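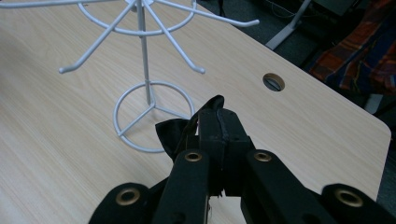 Does the person giving a demonstration need to know how to program a robot?
Programming isn't required. The demonstrator needs to be able to do the task by hand, at a steady pace, and to repeat it in the way the task sheet describes.

Hand demonstrations: August notes from the Echeverri bench

The Echeverri bench moved from remote control to hand-held grippers for most of its tabletop tasks this month. Remote control stays in use on the Cludby arm for work where joint limits matter, mainly reaching behind fixtures. For hanging, folding and sorting, the hand-held tool gives shorter episodes and fewer pauses in the middle of a motion.

The set now in progress is fabric handling at a wire display stand with hooked arms. The target is a small piece of cloth, gripped in the jaws and placed over one of the hooks. Thin wire is a difficult target. It gives the model few pixels to work with, and its shadow on a pale surface can be mistaken for the wire itself. Dark cloth held in dark jaws adds a second problem, as the edge between the two is hard to find. Both conditions are in the task sheet on purpose and should not be corrected with extra lighting.

The count at the close of the month stood at 1202 accepted episodes. An episode is accepted if the cloth is still on the hook 2 seconds after the jaws open and the camera view has not been blocked by the free hand. Episodes with a dropped cloth are kept in a separate folder, provided the demonstrator picks it up and finishes. Those recoveries are useful in training and should not be deleted at the bench.

Changes to the procedure:

Close the jaws fully before lifting. Partial grips were the most common fault in the last review.

Change the starting position of the cloth after every episode, and the target hook after every 6.

Stop after 20 minutes and hand over. Wrist angle drifts with fatigue, and the drift shows up in the tracking data well before the demonstrator notices it.

Keep the tool in view of the table at start and finish. Tracking in Taratari is lost most often when the tool is swung toward the floor between episodes — set it down on the mat instead.

The first policy trained on the set will be run on the Cludby arm at the Gidness site. That arm carries jaws of the same width as the hand-held tool, so no retargeting step is planned. The open question is speed. People hang cloth faster than the arm can follow, and the recordings may have to be slowed before playback. Results will appear in the next issue, along with the revised task sheet for folding.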